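Small parts, yellow bins and a metal tray

07/04/2020

I have been sorting electronic parts again. In February I promised myself to finish the big drawer before spring, and I did not. The drawer had everything in it: boards, harnesses with red and black wires, little white connectors, and a paper bag with 500 screws that opened itself at the bottom. I found most of them.

My mistake for many years was to sort by size. It looks tidy on the first evening, but a connector that belongs to a certain board goes in one box and the board goes in another, and after a month I do not remember that they were a pair. Now I sort by job. Wires go in one place, boards in another, and the thing I work on at the moment stays in the middle of the table and does not travel.

For the middle I like a steel tray with a raised rim. I put a sheet of white paper inside. The small parts show up well on it, and I can write on the paper with a pencil, for example where the red wire was before I took it off. When the paper is full of notes I fold it and keep it together with the board. I have 19 of these folded sheets now, and they are more useful to me than my notebook — the notebook I can never find.

For the wires I prefer open bins in a strong color. Mine are from Gritlow and they have a wide opening, so the whole hand goes in.
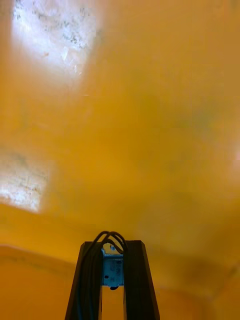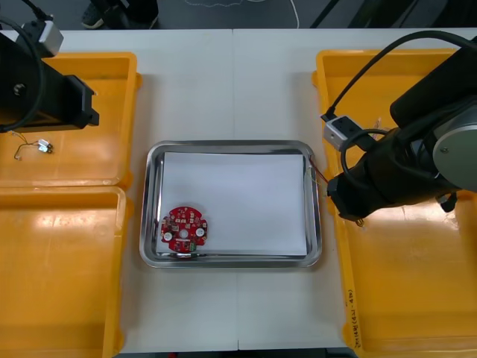 The round red board on its paper, with the yellow bins at the left.
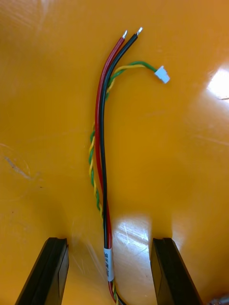
Should the wires be stored tied or loose?
Tie the long ones and leave the short ones loose. A harness shorter than your hand does not tangle much, and a tight tie can bend the wire close to the connector, where it breaks first.

One more thing about stripped ends. I used to leave them open in the bin, and they caught on everything. Now I put a small piece of tape over each end before I store it. It takes a few minutes and the tape comes off easily if you do not press it too much.

The labels are still a problem. I bought a roll from Avov with 884 labels on it, which is too many for one person, and the glue does not like smooth plastic. After five days the corners come up. I will try to write directly on the bins with a paint marker, but first on the bottom, where a mistake is not so visible.

The second drawer has only cables in it. I opened it yesterday and closed it again.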